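What Does a University Registry Do?

By Noeline Mudgway, Prekwood University Schools Office
May

A university has teachers and students. It also has a registry, where staff look after the records. A record is information that is kept safe so that people can find it later. 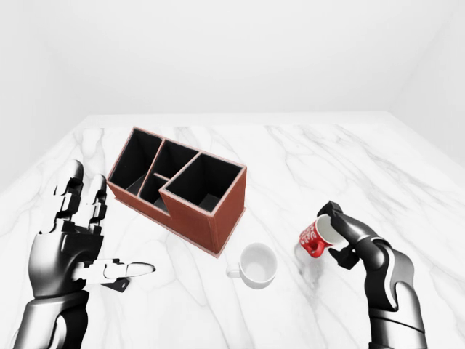
A marble tabletop with grey veins.

When a person joins Prekwood, the registry writes down their name and the subjects they will study. Last year 973 new students joined. Each one was given a student number, as two people may share the same name.

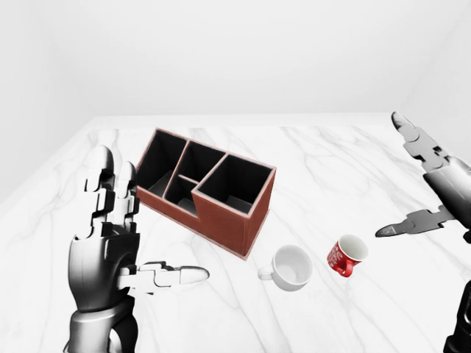
Marks and exams

Teachers mark the exams and send the results to the registry. Two members of staff check every mark before students may see it. Records are private, so staff must not talk about them with friends or family.
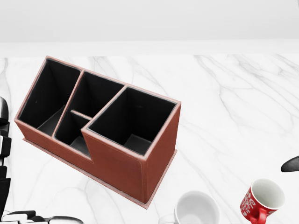
A reddish-brown desk organiser.

Graduation day

Students who pass all their subjects may graduate. The registry prints a certificate for each student and checks the spelling of every name. The ceremony is held in Kariuki Hall and lasts around 2 hours.
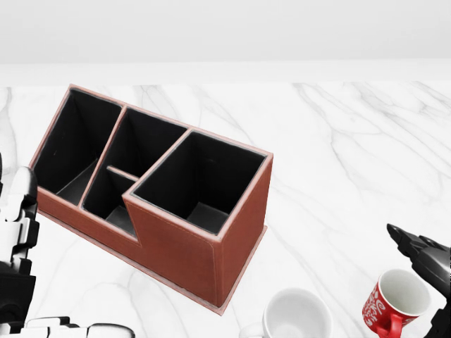 The organiser with a white cup and a red mug.

Words to know
Enrol: to join a school or university.
Graduate: to finish a course of study.

Comments (3)

Kiri Kerslake: My class of 19 read this before our visit. Thank you.

Year 4, Fastthorpe School: Do you have to be good at maths to work there?

Schools Office: It helps, but careful reading is more important.

Contact the Schools Office | © Prekwood University | Back to top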